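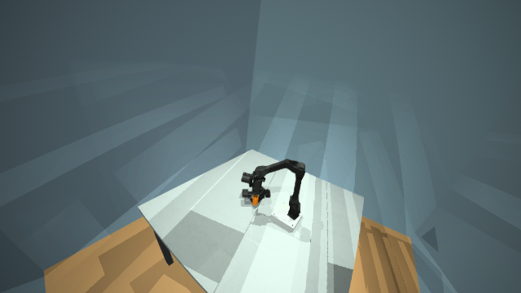 Simulated view: black robot arm above a white table, with a small orange object at the gripper.

Poltcombe Short Breaks: progress report to the fund
7/4/22 | Posted by the Poltcombe project desk

The grant was meant to bring weekend visitors to Poltcombe outside the summer. We can report that visitors came. We are less sure the grant brought them.

Bonitz sold 121 two-night packages against a target of 200. Of those, 118 were used. The agency calls this a strong first season. We would point out that the price was cut by 30 percent in November, and that most sales followed the cut. A cheap room sells itself, and we have seen no evidence yet that people would pay the full rate to come in the cold months.

The walking route from Unton to the harbor is open and signed, except for the stretch behind the old rope sheds, where the landowner wants different wording on the gate. Guests liked the route. They liked the ferry less. The last boat back leaves before most kitchens in Unton start serving dinner, and the operator has promised to "look at" a later sailing. It promised that last year too.

Kettle, the booking site, went live late and still shows rooms as free after they have been taken. Two guesthouses have gone back to the phone. Kettle says the fault lies with the way owners enter their dates — owners say otherwise — and we have held back the final payment until it is fixed.

We are not asking for more money for advertising. The brochure was handsome and we cannot trace a single booking to it. We would like to move what is left in that line to the evening ferry, as a trial, with passenger numbers reported to you monthly.

The guest survey is attached. Please read it with care, as only people who finished their stay were asked.

Recent items
Unton harbor path: gate wording
Winter ferry times
Notes for guesthouse owners using Kettle
Bonitz package terms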